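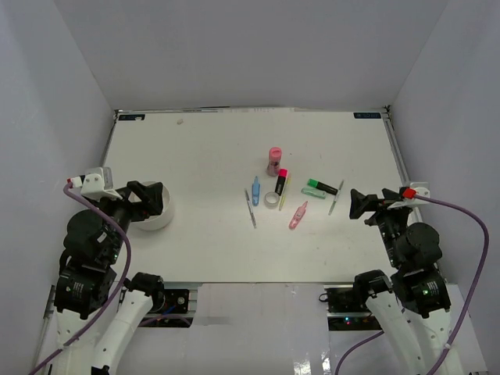 # Cutau Work Table, Standing Height

The Cutau is a fixed-height work table for people who do small jobs on their feet: wrapping orders, marking, cutting fabric, sorting paperwork. It is made by Tendent in Clevasbridge and sold flat-packed with all fixings.

**Price:** $258 including GST
**Colours:** white top with white or charcoal legs
**Stock:** usually ready to go from Clevasbridge

The first Cutau was made for Jadwiga Brzozowska's alterations shop, where an old kitchen bench had been doing the work. She wanted something high enough to pin a hem on without stooping and plain enough that a dropped needle could be found again. The leg position has changed since then. The height hasn't.

## Specifications

| | |
|---|---|
| Height | 90 cm |
| Weight | 11 kg |
| Legs | Powder-coated steel, square section |
| Feet | Threaded levelling feet, non-marking |
| Top | White, matte |
| Edges | Rounded at the front, square at the back |
| Assembly | 2 people recommended |
| Tools | Hex key supplied, Phillips screwdriver not supplied |

The back edge is square so that two tables can be pushed together, or one can sit hard against a wall. If you are planning to join tables, order them at the same time. White varies a little between production runs, and a table bought in March may not match one bought the following spring.

## What people use it for

Most Cutaus go to small shops and home businesses. The height suits packing, and there is clear space underneath for cartons or a rolling drawer unit. It is also a common choice for school offices and art rooms, where the table gets covered in pens, glue and paper and then has to be cleared for the next group.

It isn't meant as a seated desk. An ordinary office chair will be too low. If you want to sit, use a drafting chair or a kitchen-bar stool with a foot ring, and check that its arms clear the underside of the top.

Do not use the Cutau as a saw bench or clamp a vice to it. The top will mark, and clamp damage is not covered. For workshop use, please look at the Wysocka bench, which has a thicker top and a lower shelf that ties the legs together. It was drawn up by Zofia Wysocka for her own picture-framing room and weighs a good deal more.

## Assembly

1. Lay the top face down on a blanket or the flattened carton.
2. Fit the four legs and finish the bolts by hand only.
3. Fit the rear brace. The printed arrow points towards the top.
4. Tighten all bolts with the hex key.
5. Turn the table over, one person at each end, and adjust the feet.

Check the bolts again after the first month — they settle slightly as the table is used. If a bolt won't start, back it off and straighten the leg before trying again. Forcing it will strip the insert.

## Looking after the top

Wipe it with a damp cloth and a small amount of dishwashing liquid, then dry it. Methylated spirits will lift most biro and permanent marker. Test it somewhere out of the way first.

Avoid scouring powder, cream cleanser and the green side of a kitchen sponge. They leave shiny patches on a matte surface and these can't be polished out. Use a mat for craft knives and a trivet for anything off the stove.

A white top shows grey smudges and small specks sooner than a darker one does. Regular wiping keeps most of this down, but expect some scuffing on a table that is used every day.
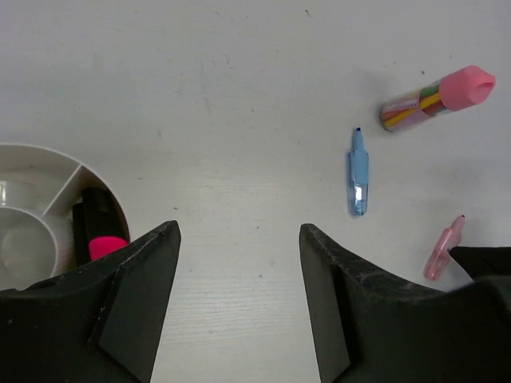
## Delivery and pick-up

Delivery is quoted at checkout by postcode. The carton fits across the back seat of a medium-sized sedan or flat in a wagon. Pick-up from the Clevasbridge warehouse is free, by appointment, on weekdays. Ask for Wojciech Czerwiński at the roller door and bring your order number.

Please open the carton and check the corners before you sign for it. If the courier won't wait, write "not inspected" beside your signature and send us photos the same day.

## Warranty and spare parts

The frame and fittings are covered for 2 years from delivery. Wear to the surface, water damage at the edges and damage from clamps are excluded. Spare feet, bolts and rear braces are kept in stock and can be bought singly. Replacement tops are made to order.

Warranty questions go to Hala Issa. School and trade orders go to Barbara Sobczak, who can arrange an invoice account. Both can be reached through the contact form.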